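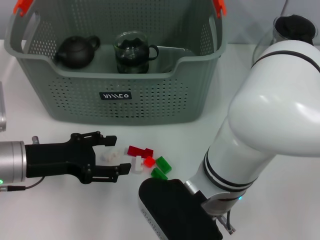 I've written a picture book and I'm stuck on how many words it should have. It's called Tomby and it's about a boy who looks after his gran's teapots, and my draft has come out at 2,000 words. My sister says that's far too long to read at bedtime. The trouble is that I love all of it, especially the bit where he carries the black clay teapot and the glass one down the hill side by side in a plastic basket, and that page alone goes on for ages. Do I cut it, or call it an early reader and leave it be? I've never sent anything to a publisher before.

Annatjie Xaba

---

**Malachy Foley**

Cut it! Mine started out even longer and I was sure every line mattered (they didn't). If your illustrator is going to draw two teapots in a basket, you don't need to tell us one's black and one's glass, so strike all of that out and see what's left. Then read it aloud to a child who isn't related to you. I marked the places where mine started wriggling and those were the pages that went.

I wouldn't call it an early reader just to save the words, by the way. Those are written for children to read by themselves, so the sentences are a different sort altogether and you'd be rewriting it anyway.

---

**Dedgate93**

depends on the publisher, look at their guidelines page. my aunt's was longer than yours and she printed it herself, sold quite a few at the Otmont fair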